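We use cookies to remember your settings and measure traffic. By continuing to browse you accept our cookie policy.

Review: Rovside Bench Ultrasonic Cleaner for Jewelry

April 18, 2025

The Rovside is a small heated ultrasonic cleaner aimed at home jewelers and repair counters. It has a stainless tank, a mesh basket, a drain valve on the left side and a control panel with separate settings for heat and time. I bought mine last August to replace a Bavlow unit whose heater had failed. It has been in use on most working days, mainly for polishing compound and for customer rings that come in for sizing.

Setup is simple. Fill the tank to the upper line, add cleaning solution, and run it empty of jewelry for one cycle to drive the air out of the liquid. The manual covers this step in a single sentence on the last page. It should be on the first, as a tank full of fresh tap water cleans poorly until it has been degassed.

Cleaning power is good for the size. Tripoli packed behind a bezel came out in 2 cycles with warm solution. Rouge in the links of a curb chain took the same. The old Bavlow needed a toothbrush afterward on both. A foil test showed even pitting across the center of the tank and much less in the corners, so small parts should hang in the middle. Pieces left on the basket floor clean more slowly, and the mesh can mark a high polish on soft gold.

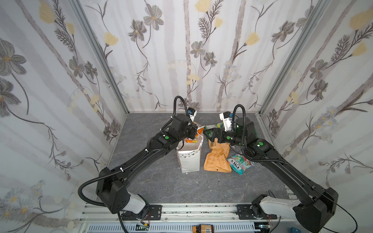
Three floral wallpaper panels with aluminum posts at the corners, gray marble-patterned floor.

Heating is the weak point. The display reads the temperature near the heater, at the base. My probe thermometer gave a lower value at mid-depth until the liquid had been stirred. For general work this does not matter much. For anyone using a solution with a narrow working range, it does. The lid has no gasket and loses heat, and condensation runs down the back of the case toward the power inlet. I keep a folded towel there.

Noise is moderate with the lid on and unpleasant with it off. The pitch shifts as the tank warms up. The Custora model I tried for comparison is quieter, but it has no drain and must be lifted and tipped to empty.

The usual limits apply to stones. I do not put emerald, opal, pearl, turquoise, tanzanite or anything fracture-filled in this machine, and I check every pavé setting under the loupe before and after. A stone that comes loose in the tank was almost always loose when it went in. Drain through a strainer.

Two smaller complaints. The timer resets to its default after each cycle, so a repeat run means entering the setting again. The basket handles fold inward and get in the way of hanging hooks. I now use Reddy hooks clipped to the rim of the tank, which fit well and cost very little.

The drain valve has not leaked. The tank floor shows light gray erosion, normal for this amount of use. Replacement baskets and lids are sold separately; the heater is not listed as a spare part.

Rating: four out of five. One point off for the heater reading and the lid.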